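Robôs no galpão: "ainda não dá pra largar sozinho"

Pauline Mapplebeck atende correndo, junho é mês cheio na Jelley.

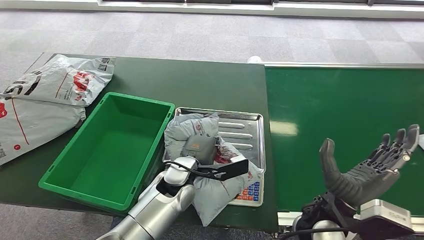
Ela cuida da expedição e não compra a ideia de que a máquina já resolve tudo. "Caixa rígida, tranquilo. Saco plástico é outra história. Amassa, escorrega, a etiqueta some na dobra." Pesar, então, pior ainda. "Se a garra não solta direito, o peso sai errado. Simples asim."

Números? No último teste, 315 pacotes, 300 sem ajuda de ninguém. Bom? "Bom pra demonstração. Num turno de 3682, faz a conta."

Pergunto da Tritero, que promete turno inteiro sem gente por perto. Ela ri. "Me liga daqui a 3 anos."

E em casa, dobrar roupa, lavar louça? Mais longe, na opinião dela. "Aqui a bancada é sempre a mesma. Na minha cozinha nem eu acho as coisa." Mas compraria um? "Pra levar o lixo, hoje." Desliga, tem caminhão encostando.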